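Nendik Assembly Research Center
Equipment Maintenance Group
Minutes of the April meeting, Cell 8

Present: Marjatta Keskinen (chair), Ekene Chukwu, Ha-neul Won, Ah-rin Gil (minutes)
Apologies: Bit-na Ahn

The meeting was opened at 9:15 a.m. The minutes of the previous meeting were approved with one correction – the spare finger set is stored in cabinet 13, not in the tool crib.

1. Matters arising

Mr. Chukwu reported that the replacement wrist camera cable had been received from Zovmont and fitted. The old cable is to be kept until the next meeting and then discarded.

2. Gripper and fingers

Mr. Chukwu presented the results of the finger inspection. The fastenings on both fingers were checked and tightened to the value on the setup sheet. The group discussed whether the contact strips should be replaced now or at the next scheduled service. It was noted that the cell has completed 386 insertion cycles with the present strips and that the service sheet sets the limit at 800. It was agreed to leave them in place.

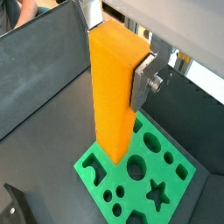 Item 2. Orange block held in the gripper above the green shape board, wrist camera view.

Ms. Won asked that the grip height on the long block be written into the setup sheet, as the two shifts have been using different values. Mr. Chukwu will measure it and circulate the figure.

3. Bin and fixtures

The floor and walls of the bin are to be wiped down at the start of each shift with the cleaner supplied by Maeng. Solvent is not to be used on the gray finish.

The black holder is fixed with screws through its base plate. Ms. Won proposed that these be checked weekly, together with the fixed camera mount, and that the result be entered in the log. The proposal was accepted.
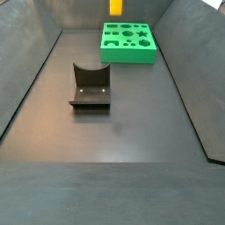 The reference position for the green block was then considered. It was agreed that the block should be returned to its reference position before any calibration run, and that any other placement must be recorded by the operator with the run number. Ms. Gil will add a column to the log for this purpose.

4. Insertion settings

Ms. Keskinen reminded members that the approach speed and the force limit are not to be changed during a shift. Requests for a change go to Mr. Chukwu in writing. The present values are held in the Clustum settings folder, and the printed copy at the cell is to be replaced whenever that folder is updated.
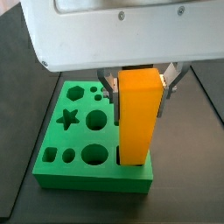

Mr. Chukwu recommended that the first insertion after any work on the fingers be carried out at reduced speed, with an operator at the stop button. Agreed.

5. Other business

Ms. Ahn had asked in writing for a second set of hex keys for the cell. Approved.

The meeting was closed at 10:05 a.m.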